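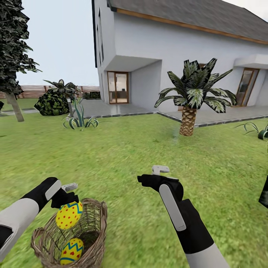 Besuch beim Robotik-Praktikum in Hornden

2020-09-12

Zum Semesterende hat das Praktikum Simulation an der Fachschule Hornden seine Türen geöffnet. Fünf Gruppen zeigten ihre Projekte, ich war vor allem wegen der Gruppe Escombe gekommen. Ihre Aufgabe: Ein zweiarmiger Roboter soll im Garten Ostereier in einen Weidenkorb legen. Alles läuft am Rechner, Garten und Wohnhaus sind gerendert.

Fumiko Sugawara betreut den Kurs seit Februar. Sie erklärte, dass jede Gruppe 86 Durchläufe aufzeichnen muss, bevor sie mit der Auswertung anfangen darf. Gesteuert wird von Hand, jeweils zu zweit an einem Platz. Die gelben Eier mit roten Punkten und Zickzackband heben sich gut vom Rasen ab. Schwieriger ist der Korb – der Henkel steht hoch, und der Greifer muss daneben von oben heran.

Ich durfte selbst zwei Versuche machen. Beim ersten fiel das Ei neben den Korb ins Gras, beim zweiten lag es drin. Den rechten Arm habe ich gar nicht benutzt.

Im Nebenraum stellte die Gruppe Dralton eine Sortieraufgabe mit Schrauben vor, dort war es sehr voll. Die Berichte aller Gruppen sollen im Sekretariat ausliegen. Parken kann man hinter der Werkstatt.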